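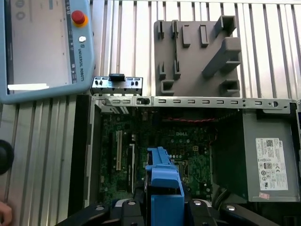 Faut-il garder le kit Histis à la fin de la période d'essai ? Pour le démontage des unités centrales, je dirais qu'il faut le garder, mais sans la formule de service, et seulement si Nirham accepte de revoir le prix des doigts de rechange.

Cahier d'atelier, poste démontage, 2019-08-15

Je reprends depuis le début pour ceux qui rentrent de congés et qui vont trouver un devis sur leur bureau.

Le kit Histis est vendu par Nirham. Il comprend une paire de doigts, une petite caméra de poignet avec son support, une licence logicielle et un classeur. Le classeur est très beau. Il explique sur deux pages comment ouvrir le carton et consacre un paragraphe à l'étalonnage de la caméra, paragraphe qui renvoie à la documentation en ligne, laquelle renvoie au classeur. J'ai fini par appeler. On m'a répondu que tout était dans le classeur.

Montage sur l'UR : rien à signaler côté mécanique. Le logiciel s'installe depuis le pupitre, à condition d'avoir la bonne version, et nous ne l'avions pas. Une demi-journée de perdue, que j'impute à parts égales à Nirham et à nous, puisque la mise à jour traînait depuis janvier.

Pièce d'essai : un Dell de bureau à plat sur la table rainurée, panneau latéral retiré, alimentation en place. On travaille sur la pièce en plastique bleu. C'est un bon cas d'école, la couleur tranche bien sur le vert de la carte mère et la caméra la trouve sans qu'on ait à la supplier. Avec le plastique noir, c'est une autre histoire. La notice commerciale parle de « vision adaptée à tous les matériaux ». Je propose d'ajouter au crayon : de couleur vive.

Ce qui va bien :

La prise. Les doigts sont fins, ils descendent entre les éléments du boîtier sans qu'on ait à tout dégager avant. Avec l'ancienne pince Gurkar, on passait plus de temps à faire de la place qu'à démonter. La force se règle proprement et le plastique n'en garde pas de marques, du moins pas de nouvelles.

La reprise après arrêt d'urgence. Testée plus souvent que prévu. Le programme repart de l'étape en cours et ne s'imagine pas qu'il tient encore quelque chose.

L'apprentissage des points à la main. On guide le bras, on valide, on recommence. Même moi j'y arrive.

Ce qui va moins bien :

Les câbles. Dès qu'un faisceau passe devant la zone utile, la détection hésite, puis choisit le faisceau. Avec conviction. Il faut donc ranger les fils avant de lancer le cycle, ce qui réintroduit un humain à l'endroit précis où le devis le supprimait.

Les vis des doigts. Elles se desserrent. J'ai mis du frein-filet faible, à vérifier à chaque prise de poste. Nirham dit n'avoir jamais eu ce retour, comme toujours.

Le champ de la caméra. Les doigts et les carters mangent une bonne partie du bas de l'image. Quand la pince est au-dessus du socle du processeur, on ne voit plus grand-chose de ce qu'il y a dessous. Pour le contrôle de position final, prévoir une pose reculée, 8 cm plus haut. On perd un peu de temps de cycle, on gagne beaucoup de sérénité.

La plaque grise imprimée en 3D ne vient pas du kit, elle est de chez nous. Je le note parce que le commercial l'a prise en photo avec un intérêt que j'ai trouvé suspect. Si elle apparaît au prochain catalogue, je veux un pourcentage.

Les sous. La paire de doigts de rechange est à 558 euros hors taxes. Nirham annonce une durée de vie d'environ 1000 heures, sans préciser ce que font les doigts pendant ces heures. La formule de service comprend 2 visites par an et une assistance téléphonique, donc, si j'ai bien suivi, quelqu'un pour nous renvoyer au classeur. Je préfère mettre cet argent dans les consommables.

J'ai demandé une offre concurrente à Tsoukalas. Leur pince est plus robuste, nettement plus large aussi, et je doute qu'elle passe entre le rail et l'alimentation. Ils proposent un prêt. À accepter, ne serait-ce que pour que Nirham le sache.

À faire :

Refaire l'essai sur un boîtier d'une autre marque, avec des pièces noires.
Demander par écrit les conditions de garantie sur les vis.
Imprimer un deuxième jeu de butées, l'actuel commence à prendre du jeu.
Trouver une place fixe pour le pupitre. Posé sur la table, il finira sous un boîtier.
Rendre le tournevis coudé à l'atelier mécanique, ils ont déjà relancé.

Le classeur est sur l'étagère du fond, il cale très bien l'imprimante.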